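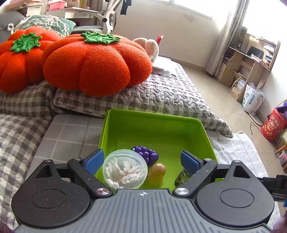 CHAPTER 3: THE CATCHALL BOX

Filed under: Home Economics > Storage & Sorting

Most storage guides begin with a purchase. The Vurnard catalog lists 487 organizers, and I doubt a bedroom needs even 11 of them. A green cookie box will hold cotton swabs and toy fruit perfectly well.

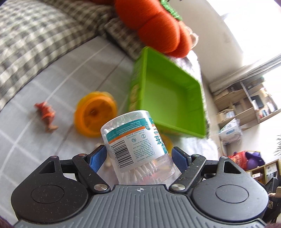

Whether they belong together is a harder question. Swabs have a label and a container of their own - a toy peach has neither. The usual advice, "like with like," assumes we agree on what is alike. I am not convinced we do.

Nor does sorting on a bed prove much.

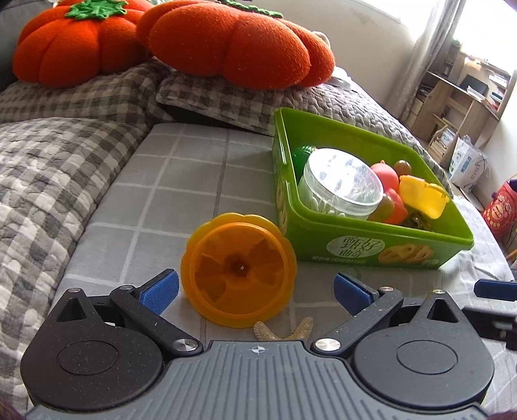
Pumpkin pillows are too big for any box, and most systems quietly skip them. In this chapter you will test three such systems and note where each one fails.

Search chapters, terms... Go

Comments (3)
odd_sock: Our class used the Setero edition, no pillows in that one.
mapleb: So is the box good or bad??
R22: Still skeptical of like with like. Good chapter though.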